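Print this article | E-mail this article

Teaching by hand, one block at a time

July 22, 2019

The work at Prinder starts with a person sitting at a table, moving a robot arm they are not touching. The operator holds a controller, watches the arm and guides it toward a small object. The gripper closes, the arm lifts, the object goes into a bowl and the operator presses a pedal to mark the end of the attempt. Then the table is set up again and the whole thing is repeated.

Each attempt is called an episode. A good one takes less than a minute. Prinder asks for 50 of them for each pairing of object and container before it will try to train anything, and on most tasks it ends up gathering more.

The company rents two rooms above a tile showroom and sells its recordings, along with the software that sorts them, to firms that want robot arms to do light handling work. Its biggest customer is Citon, which packs small orders for online shops and would like an arm that can pick up whatever is put in front of it. The learning system Prinder feeds is named Flarulska. It has no written rules for how to grasp a thing. It is given the recordings — what the cameras saw, and how the arm moved at each moment — and it works out a way of moving that fits them.

That makes the recordings the whole of the product, and it makes the people who produce them more important than the job title suggests. Prinder calls them demonstrators. There are 4 on each shift. Most came from other kinds of work, including dental assisting and bus driving, and none needed a programming background to be hired. New starters spend their first week on practice episodes that are thrown away.

What counts as a good example

The hardest thing to teach a new demonstrator is steadiness. People who are good with their hands tend to take shortcuts. They pick up speed on the way to the object, correct at the last moment and get away with it. A system that learns from those recordings copies the speed and misses the correction.

Prinder's guide for demonstrators runs to 30 pages and has been rewritten several times. It asks them to approach from above where they can, to pause briefly before closing the fingers, and to release only when the object is over the container. It also asks them to keep some of their mistakes. If the grip slips and the demonstrator recovers, the episode stays in, and it is labelled so that it can be found later. The early recordings were all clean. An arm trained on them would drop a block and carry on to the bowl with nothing in its fingers.

Variety matters as well. The starting position of the object changes with every episode, and so does its angle. Bowls are moved. Lights are dimmed or turned up between sessions. The demonstrators follow a printed sheet for this, after an early set was found to have nearly every block starting on the same side of the table. The trained arm was very good at that side.

Some of the recordings come from a small camera mounted close to the fingers. It gives a narrow view, but it shows the part of the job where things usually go wrong. The blocks are foam and the bowls are plain, chosen so that the colours are easy to tell apart.
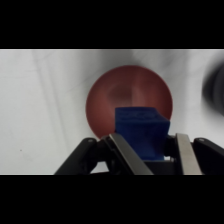 Checking the work

Every episode is watched by someone other than the person who recorded it. Reviewers play it back at double speed and mark the start, the grasp and the release. They reject episodes where a hand comes into view or where the camera and arm recordings have drifted out of step. A timing gap too small for most people to notice can spoil an afternoon's work.

The reviewing is done partly in Canada and partly by Hà, a contract labelling firm that joined the project last year. The 2 teams label a shared batch each month and compare results. They still disagree most often about the moment of release, and the wording for that label is due to change in August.

Citon plans to test a trained arm on one packing bench before the end of the year. It will begin with soft, boxy items, which are closest to what Flarulska has seen. Bottles and anything in a plastic bag will come later, once there are enough examples. The demonstrators have already started on bags. The first sheet of starting positions had to be dropped, as the bags would not lie the same way twice.

E-mail this article | Print this article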